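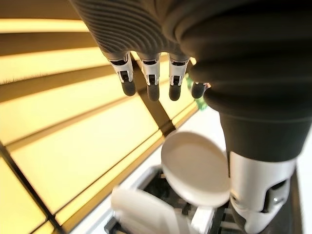 Lenka Jurčo asked that the placement of plates be settled in writing before the September order goes out, and remarked that the kitchen in Room 409 has had three different loading habits since June, each defended by the people who follow it. In her view a plate should be given a slot to itself wherever the load allows, and the bowls should be kept apart from the plates altogether.

Kitchen notebook, Room 409, Plarar building
Entry of 1 August 2021
Subject: plates and bowls, sink rack and dishwasher

The remark above is recorded at the head of the entry because it sets the question for the day. The present tableware is the plain Drandura set, which replaced the mixed pieces left over from the Jelínek site. The set is adequate for daily use. The plates are a good deal shallower than the old ones and lean differently in the wires, and the instructions taped inside the cupboard were written for the old ones.

Two places are in use for dishes: the wire rack in the sink and the racks of the dishwasher under the counter. The sink rack is for pieces that are rinsed and waiting. It is not storage, and pieces left in it overnight are to be put away by whoever opens the room.

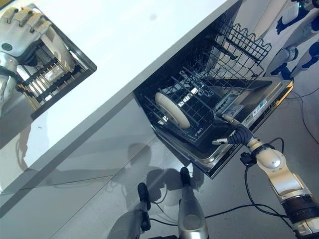 Spacing was the first matter considered. The old instructions call for every second slot to be left free, which was sensible with the deep Jelínek plates but reduces the load considerably with the present set. Shirley Haslam proposed using adjacent slots throughout. I am not in favor of this for the lower rack, as the rims come close to one another once the plates settle. A lone plate standing between the tines, with the door fully down and the rack only partway out, gives a fair idea of the lean that must be allowed for on either side. We agreed on a free slot after every second plate, to be reviewed when the September order arrives.

The rack should be drawn out as far as it will go before loading. With the rack partly in, the rear slots are awkward to reach and tend to be left unused. Several of us have the habit of filling the front row and closing the door.

Bowls remain the harder case. A bowl set on its edge takes up the room of several plates, and it turns if the neighboring slots are free. In the sink rack this does little harm. In the dishwasher a bowl that turns face up will hold water, and it then has to be emptied over the sink by hand. Bowls are therefore to go at one end of the rack, all facing the same way, with no plate behind them.

Drinks bottles and cans are still being left at the back of the counter. They are to be cleared before dishes are started. The matter was raised in June and is raised again.
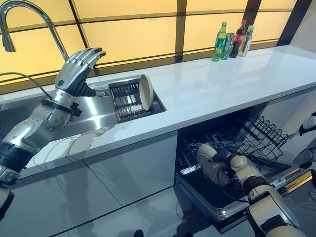
Handling between sink and rack

Plates are to be taken by the rim and lifted clear of the wires before being moved sideways. Sliding a plate along the tines marks the underside, and I found gray lines on several of the Drandura plates when going through the cupboard. They came off with ordinary paste cleaner and some patience. Lenka suggests that the tips of the tines be checked for bare metal, which I have not yet done.

A rinsed plate should be tilted over the sink and left to drain for a moment before it crosses the counter, 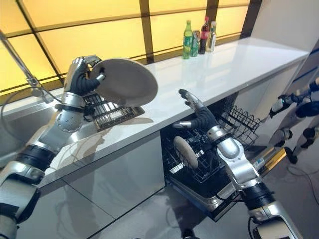

and the dishwasher should already be open when this is done, so that no plate has to be set down on the counter in between. The seam at the front edge of the counter collects water and is tiresome to dry.

Stock and order

The cupboard holds more than 30 pieces, which covers an ordinary day with one load. For the joint days with Clarholm it is short. I have put down 40 as the figure to reach and have asked Shirley to confirm that the same plain plate can still be supplied. If it cannot, the spacing rule above will need to be done over.

Outstanding: new sheet for the inside of the cupboard door (mine); tine tips (Lenka); supplier's reply (Shirley).

Recent entries
Descaling the kettle, second attempt
Cupboard shelves relined
Clarholm joint day: what was short
Tableware received from Jelínek

Notebook Rooms Supplies Contacts Search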